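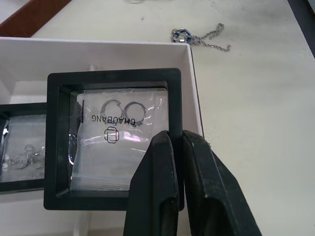

Print | E-mail

Well, the arm is back up, and I can feel my knees again. Most of the last two evenings went on the gripper, with a head torch on and a mug of tea going cold somewhere I couldn't reach it.

For those who haven't been following: the little cell at the back of our workshop in Wiststead handles jewellery bits all day. Frames, small bags, boxes, the odd necklace. Nothing weighs anything, and you'd think that would make life easy, but light things are horrible. A heavy thing stays put when you nudge it. An earring in a plastic bag goes wherever it fancies.

The trouble started in January, when the fingers began closing slightly skew. You couldn't see it with the arm parked. You could only see it when they came together on something thin and one tip arrived a hair before the other, so whatever was between them got a small twist. I put up with it for far too long (I always do) and kept fiddling with the grip force instead, which made the twist a bit gentler and fixed nothing at all.

Yao-tsung Chang came over to have a look, jogged the gripper open and shut a few times, and asked when I'd last had the fingers off. Silence from me! I had wiped them down plenty. Off, no, not since the Ledeo controller went in.

So off they came. Four screws, two of them stiff, and behind the left finger there was a tidy grey crust of dust and lint packed right into the corner where it seats. I'd love to tell you it was something cleverer. I scraped it out with a cocktail stick, went over both seats with a lint-free cloth and a drop of alcohol, and then did the same again when the cloth still came away grey. The right side had hardly any.

Putting them back is the fussy part. My way of doing it, which I've now written on a card and taped inside the cupboard door:

Screws in finger-tight only. Close the gripper very slowly on a strip of clean card. Hold the card up to the lamp and slide it until you're happy the tips are meeting it together. Nip up the screws a little at a time, going corner to corner, and check with the card again after every round. I did 19 rounds the first evening and I'm not proud of that. Yao-tsung did it in three. He says I lean on the finger while I'm tightening, and he's right, I do, I caught myself at it.
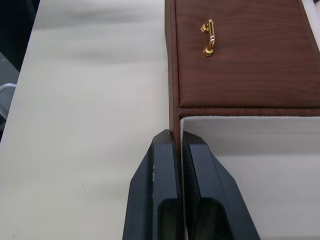

Boxes are the other thing that had me muttering. Anything with sides makes you care about how wide the fingers are as well as where the tips end up, and for months I'd been treating the gripper as if it were a pair of tweezers. You come down beautifully over the thing you want and the back of the finger catches the rim. Or you're tidy on the way in and then open up to let go, and one side shoves the box along the table. I've cut the opening width down for all the box moves, and the arm now lifts clear before it goes sideways. It's slower. I don't mind.

Next job was the wrist camera. I'd knocked the bracket while I had the spanner in there, of course, so everything it thought it knew about the table was a tiny bit wrong. The calibration board I use is from Ulgate, and I must say it has survived some terrible treatment. You're meant to take 30 views. I took 39, mostly out of nerves, then threw away the ones where the lamp was glaring off the table. Glare is my sworn enemy in this cell. Clear plastic is bad enough by itself, all crinkles and white flashes, and with the lamp where it used to be you could lose half a bag. I've moved the lamp further back and hung a sheet of greaseproof paper in front of it with bulldog clips. Very high tech. If anyone makes a proper diffuser that fits a Takács lamp arm, please write in, the one I bought slides down and ends up round the elbow.

While the thing was apart I also rerouted the cable at the wrist. It had a shiny patch on it from rubbing, no copper showing, but I didn't like the look of it. There's a bit more slack in the loop now and a soft tie in place of that awful hard one. I ran the joint slowly to both ends of its travel with my hand near the stop button, and nothing pulled.

I finished at quarter past nine last night and let it run through a few slow picks with me hovering over it like a nervous parent. No twist on the thin stuff. One box got a shove, and that was a height I'd forgotten to put back in after changing the others, so that's on me.

Still to do: new screws for the left finger (the heads are getting chewed), and a proper look at the table itself, which I suspect is dipping slightly at the window end. I've borrowed a decent level for that. Also the floor under the bench wants sweeping, as I dropped a washer down there and it rolled off towards the skirting board. If you've got a better trick than my card and lamp, leave it in the comments, I'd like to get my rounds down to single figures before Yao-tsung comes back for his torch.

Print | E-mail

Contact | Copyright, all rights reserved | Back to top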